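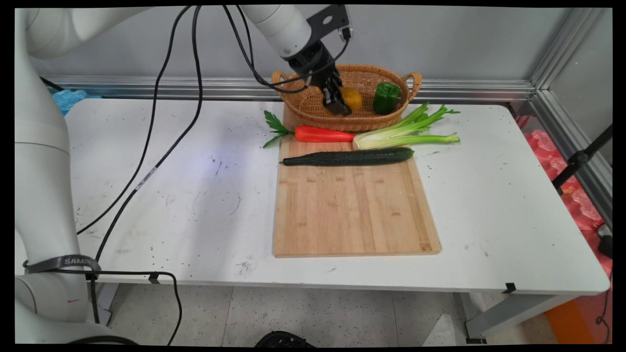
Ghizlane Nasr told us that she had stopped buying celery altogether, and that she had stopped a good while before prices went up, at the point when her evenings got too short to do anything with it. She said this in the first ten minutes of her first interview, and we have kept coming back to it, because it puts very plainly something that took the rest of us the better part of a year to see in the diaries.

**Figure 3.** Whole, unprepared vegetables of the kind coded "raw, whole" in the diaries, including carrot with its leafy tops, celery and green bell pepper. The lemon was coded separately, under "flavorings."

### 4.2 Whole vegetables and the length of the evening

We had gone into the study expecting that the amount of fresh produce a household brought home would follow money first and distance to a shop second. Both of these matter, of course, and Section 4.1 deals with them at some length. But when Benoît Pichon sat down with the full set of 3973 diary entries and sorted them by the hour at which cooking began, a different sort of picture came up, and it was clear enough that we went back and read a good many of the entries again by hand to be sure we weren't fooling ourselves.

Households that usually started cooking before 6 in the evening bought vegetables whole, by the bunch or by the head, and used most of what they bought. Households that started later bought a mixture, and the whole vegetables in that mixture were the ones that turned up at the end of the week in the column we had headed "not eaten." The late starters were hardly careless cooks. Many of them wrote longer entries than anyone else, with crossings-out and second thoughts and little notes to themselves about what to try next time, and several had plainly grown up in kitchens where a great deal was made from scratch. What they were short of was the stretch of time between coming in the door and sitting down to eat, and a whole vegetable asks for a fair share of that stretch before it has given anything back.

The diarists had their own words for this. In Fitau, where most of our families live within walking distance of the covered market, people talked about vegetables that "want you home." In Brovance, where the market is smaller and comes only in the mornings, the same idea came out as a matter of planning: you bought the carrots if you already knew which night they were for. We found the second way of putting it especially helpful, and we borrowed it for the coding scheme, where an item is marked "assigned" if the diary names a meal for it on the day of purchase and "unassigned" if it doesn't. Florian Tanguy and Ankit Kashyap coded the entries separately and then met to talk over the ones they disagreed on. Most of the disagreements concerned soup. Soup is very hard to code. A diarist who writes "for soup" may mean tonight's soup, or a soup that is understood to be always about to happen, and in the end we counted "soup" as an assignment only where a day or a meal was given with it.

Assigned vegetables were eaten far more often than unassigned ones, in both towns and at every level of income we recorded. The starting hour made little difference to them. A late-cooking household that had bought a head of cabbage for a particular dinner generally ate it at that dinner, or the night after. The trouble lay almost entirely with the unassigned vegetables in late-cooking homes, and most of all with anything that came with its leaves on. Carrot tops and celery leaves drew an amount of comment that we really had not planned for. Older diarists tended to use them, in stock or chopped into eggs, and to say so without any fuss. Younger ones tended to write that they meant to use them. One young father in Brovance put the word "tops" on his list of things to deal with on 18 separate evenings, and we are fond of him for it.

It would be easy to read all this as a lesson about skill, and some earlier writing on home cooking leans that way. We would rather be careful. When we gave the Pruvost questionnaire, which asks people how sure they feel of themselves with knife work, seasoning, timing and so on, the early and late cooks answered much alike. In the follow-up interviews, which Thierry Langlois carried out at kitchen tables and usually over coffee, people who threw vegetables away could nearly always explain just what they would have done with them, down to the size of the dice. Knowing how was seldom what was missing. Ms. Nasr, to go back to her for a moment, described a braised celery of her mother's in such detail that Thierry went home and made it, and he reports that it is very good with a little lemon at the end.

There are limits to what we can say, and we want to set them out here where they belong and not save them all for Section 6. The diaries were kept in January, when the evenings are dark early and the choice at both markets is narrow, and a summer round might well look different. Tomatoes and cucumbers ask less of a cook than winter roots do, and we would expect the "not eaten" column to shrink a bit simply on that account. We also know that keeping a diary changes what people do. A few told us frankly that they had cooked something on the last possible evening so as not to have to write down that they hadn't. And the starting hour is self-reported, often rounded to the nearest half hour, and in large households it isn't always obvious when cooking can be said to have begun, particularly if one person peels and another comes in later to light the stove.

Even so, the pattern held when we left out the largest households, and it held again when we dropped the first week, when diarists were still getting used to the forms. It was weaker among the families enrolled through the Ralia meal-sharing project, who pass cooked dishes between neighbors on set nights. An unassigned bunch of carrots in one of those homes had more than one kitchen it might end up in, and the diaries show it traveling, sometimes with a note attached. Section 4.3 takes up these exchanges, beginning with the question of who in the building does the peeling.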